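News > Workshop > Equipment

Skusis sets aside budget for more teardown arms

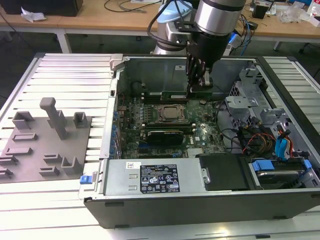

Good news for anyone who has ever spent an afternoon pulling parts out of old office PCs: Skusis is going ahead with its plan to buy more robot arms for its computer refurbishing shop. The company will order 4 new cells in May, and the first should be up and running 18 weeks later.

Memory comes first. Modules are small, worth reselling, and found in nearly every tower that comes through the door, so that's the job the pilot cell has been learning on. Hard drives are next on the list, and then graphics cards if the money holds out!

Arwel Hughes, who put the buying plan together, is thrilled with how little of it goes on the arms themselves. A good share of each cell's budget is for work tables, grippers and printed fixtures, which the shop can redraw and print again whenever a new case design shows up. "We priced the arm first and thought we were done," he said. "Then we wrote down everything that sits around it, and that list was longer and a lot more fun."

Quotes came in from Cosen and Achari, and the choice between them should be made before the order goes out. Skusis has also held back 20 percent of the total for spare fingers, cables and training time (a very sensible move, and one we'd love to see more small shops copy). The new cells are expected to pay for themselves in 3 years.

Recent items
Zirix opens repair counter for laptops
Leasing or buying your first robot arm
What to ask before you sign a service plan

We use cookies to remember your settings. Accept | Manage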